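Testers wanted, handheld gripper kit, September round

Zirkham is looking for people to try out the Grurkasar kit before it ships. Paid, part time, on site at our Clevusmont room. No robotics background needed. Steady hands yes.
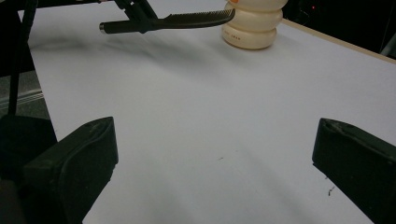

Sessions run 90 minutes with a break in the middle. 7 spots open this round. You work one gripper in each hand, pick things up, pass them over, set them down, then fill out a short form on grip feel, weight, cable drag. Be blunt on the form please. Last round got us 46 comments on the trigger alone and we changed it.

Must be 18+, ok standing at a table, ok with both hands busy the whole time. Lefties very welcome, we're short on them.

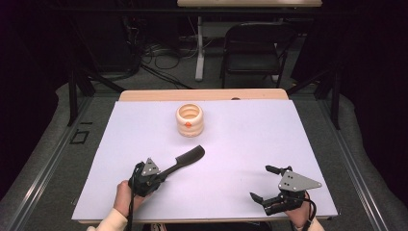
Long sleeves fine, no rings or bracelets. Glasses fine. Street parking is a pain after 4 pm so come early or take the bus.

Pay is by the session, same day. Longer block also availble for anyone who wants to compare ours with the Tarawneh set, ask when you write.

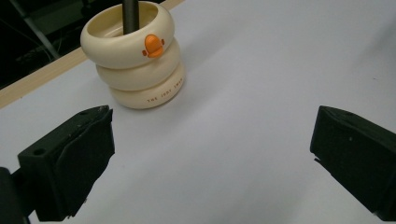
Tasks are small household stuff and get harder as you go. Combs are tricky, thin and easy to pinch crooked. Round shapes like the cream stack with the little orange duck bill on front are a diffrent problem, you have to open the fingers wide. Tell us which you hate.

To apply: name, which hand you write with, mornings or evenings. Put GRURKASAR in the subject line or it gets lost.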